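WOOD AND WATER: NOTES FOR UNIT 2

Notes by D. Nyaga. Read before the workshop session, bring a pencil and the shrinkage table. These are typed up from my board notes so forgive the shorthand.

Where we got to last time

Tree as a bundle of straws. Cell walls, cell cavities, rays running out from the center. Sapwood carries water, heartwood mostly done with that job. If you missed it get the notes from Zawadi Okoth, hers are better than mine anyway.

Today: what happens when the water leaves, and why a table top made in a damp shed splits in a heated house.

Two kinds of water

Free water. Sits in the cavities. Leaves first. Wood gets lighter, does not shrink. This trips people up every year.

Bound water. Held in the cell walls themselves. Leaves second, slowly. Now the wood shrinks, and gets stiffer and stronger too.

The point in between, cavities empty but walls still full, is called the fiber saturation point. For most species somewhere in the high twenties, percent. Learn the term, it will come up again in Unit 3 when we get to kilns.

Moisture content

Weight of the water divided by the weight of the DRY wood. Times 100. Not divided by the wet weight!! Green wood can be over 100 percent and that is not a mistake, it means more water than wood.

Worked example. Sample weighs 2664 grams wet. Oven dry it weighs 2220. Water lost is 444. 444 over 2220 is 0.20, so 20 percent. If you got 16.7 you divided by the wrong number, go back.

Oven method: weigh, dry just above the boiling point, weigh again, keep going until the weight stops changing. Slow but trustworthy. Meter method: two pins, reads electrical resistance, fast. Needs correcting for species and temperature. Pins go along the grain unless the maker says otherwise. Don't push them into end grain and tell me the board is dry or wet, end grain tells you about the end.

Equilibrium

Leave wood in a room long enough and it stops gaining or losing. That is equilibrium moisture content, EMC. Depends mostly on relative humidity, a bit on temperature. Heated house in winter, maybe 6 percent. Open shed in a wet climate, could be 15 or more. Same plank, two different widths.

So the question is never just "is it dry". Dry for where?

Finish slows this down. It does not stop it. Oil hardly slows it at all, film finishes do better, and whatever you use has to go on both faces or one side moves before the other and the panel cups.

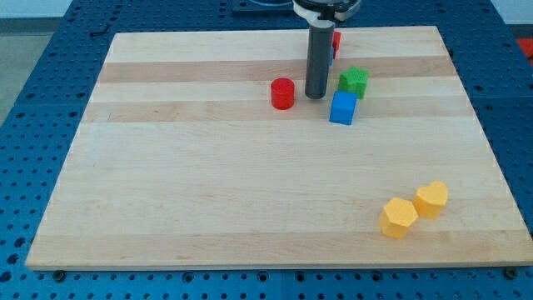
Direction matters more than anything else on this sheet. Three directions:

Along the grain (longitudinal): next to nothing, a fraction of a percent from green to oven dry. Ignore for furniture.

Across the rings (radial): noticable. Often 3 to 5 percent green to oven dry.

Around the rings (tangential): the big one. Often close to double the radial.

Because tangential is bigger than radial, shapes change as well as sizes. A square cut from near the outside of the log can dry into a diamond. Round blanks go oval. A flatsawn board cups, and the rings look as though they are trying to straighten out. Draw this one, it is quicker to draw than to read.

Flatsawn and quartersawn

Flatsawn: rings roughly parallel to the wide face. Width is mostly tangential, so moves more. Less waste at the mill, cheaper.

Quartersawn: rings close to upright against the wide face. Width is mostly radial, so moves less and stays flatter. Costs more. Ray fleck in oak comes from here.

Look at the end grain before you buy. Every time. The face can fool you, the end can't.

Estimating movement

Rule for the shop: change in width = width x change in moisture content x coefficient. Coefficient from the table, choose radial or tangential by looking at the end.

Example. Panel 293 mm wide, flatsawn, coefficient 0.003 per percent. Goes from 12 percent down to 8, so a change of 4. 293 x 4 x 0.003 = 3.5 mm. That is plenty to split a panel glued into its frame, and plenty to jam a drawer going the other way in summer.

Only works below fiber saturation. Above it the change is zero, see Two kinds of water.

Gluing up wide panels

Narrow strips edge to edge. Each strip still moves, total comes out much like one wide board of the same cut. What you gain is flatness, small cups instead of one large one. Grain all running the same direction lengthwise. Never glue a strip across the ends to "hold it flat", it will hold, and then the panel cracks.

Mixed moisture is the usual failure. Kiprono Mrema's glue-up in March: one strip at 19 percent, the rest near 8. Joints perfect the day it came out of the clamps. A few weeks later the wet strip had sunk below its neighbors and opened at the ends. Glue was fine. Check every strip, write the reading on it in pencil, set aside anything more than 2 points off the others.

Let stock sit in the shop first, stickered, air on all sides. Stacked flat on the floor doesnt count.

Letting it move

- Frame and panel: panel floats in the groove, no glue, or one dab at the center
- Table tops: buttons or slotted screw holes, fixed in the middle, loose at the outside
- Breadboard ends: glue the center only, pegs in long slots for the rest
- Drawer bottoms: solid ones get grain side to side, room left at the back

Veikko Sjöberg asked whether plywood gets out of all this. Mostly yes. Crossed layers hold each other back. Thin solid edging on plywood okay, wide solid edging no.

For next time

1. Sketch a log end, mark where you would cut one flatsawn and one quartersawn board.
2. Redo the 293 mm example for a quartersawn panel, coefficient 0.0015.
3. Find one piece of furniture at home with a solid top. Look underneath. How is it held on? Bring a drawing.

Kerubo Lyimo has the meter key until 4 pm, sign it back in. Kiln schedules next, read the first half of the chapter, skip the part on solar kilns for now.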